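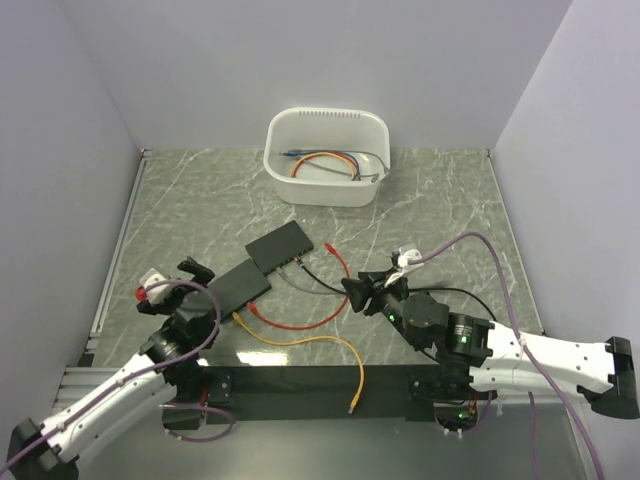
Reginald Gallagher reckons I was too soft on the Rokico pair last time. He wrote in after my first-impressions piece to say that his own set had let go of a cable halfway through a move, twice in one evening, and that any review which leaves out the dropping is only half a review. Fair enough, Reginald! I'd had them a week when I wrote that, and I hadn't had a single drop. I have now.

So, the fault. I've been using the two arms for network cable work, mostly picking up patch leads and plugging them into switches, and for the first stretch they were lovely. Then in February the left gripper started opening on its own. It would close on a connector, lift it, hold it a second or two, and then just relax (no error, no beep, nothing in the log) and down went the plug. The software carried on as though it still had hold of it and pushed an empty gripper straight at the port. That's the bit that bothers me. Dropping a lead is a nuisance, but pressing on regardless is how you bend something.

I wrote to Rokico support and got Analyn Navarro, who was patient with me and asked for the motor temperatures. I hadn't thought to look. Turns out you can read them from the status page, third tab along, and the gripper motor was getting much hotter than its neighbours. When it gets too hot it cuts its own power to protect itself. Sensible in itself, but the message never makes it up to the controlling program unless you switch on something called fault reporting, and that's off when the thing comes out of the box. Page 202 of the manual, if you have one of these and want to go and tick it right now. Please do.

She also had me turn the grip force down from 7 to 3. I'd cranked it up on day one because I thought a firmer squeeze would be safer with slippery little plugs (it isn't, it just cooks the motor). At 3 it still holds an RJ45 perfectly well, though a stiff lead that wants to spring back will sometimes twist in the fingers, and I've had to go up to 4 for those and give it a rest between goes.

Other grumbles while I'm here. The stop button is on a lead that's far too short. I'm right-handed and it sits over on the left, so on the Saturday it really went wrong I had to lean across a moving arm to reach it — which is precisely what you don't want to be doing. I've bought an Elter extension and it lives by my right hand now. And the little green lights stayed green the whole way through the fault, so don't go by those.

Would I still buy them? Yes, I think so, they're good arms for the money and support answered the same day. But I've knocked a star off for shipping with fault reporting switched off, and it's staying off until they change that.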